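Wood grain

Wood grain is the pattern you see on a cut piece of timber, and it's also the direction the fibers run, which confuses everybody at first (it confused me for years!). I'll try to keep the two apart on this page, but people in the trade mix them up all day long and get along fine.

The pattern comes from growth. A tree in a place with real seasons puts on pale, fast wood in spring and darker, tighter wood later on, and when you saw through those layers you get stripes, arches or speckles depending on the angle. Flat sawing gives the big arches. Quarter sawing gives straighter lines, wastes more of the log and costs more.

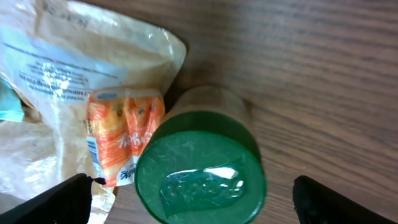
A green container lying on a wood-grain tabletop.

My favorite place to look at the stuff is the timber library in Pralstead, where Perihan Eren keeps 934 labeled samples in shallow drawers -- the oldest came from the Kahraman sawmill, which closed when I was a kid. She let me spend a whole July going through them, and I still only got as far as the maples. Every sample is 14 centimeters long, except the ones from Fustetell, which somebody trimmed to fit a different cabinet.
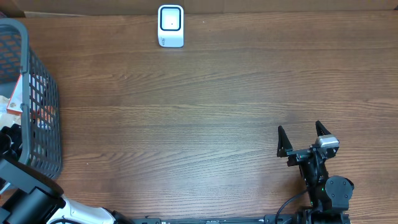 Knots are what's left of branches, and sawyers sort them into tight ones, which grew along with the trunk, and loose ones, which can drop out and leave a hole. The fibers have to bend around either kind, so boards with big knots are weaker there and tend to tear under a plane. Plenty of tabletops have them anyway, and the one behind the little white device has faint knots in among long grain lines and darker streaks. I like that look. The old Prullo grading book allowed no knots at all in its top grade, and it ran to 54 pages, most of them on oak.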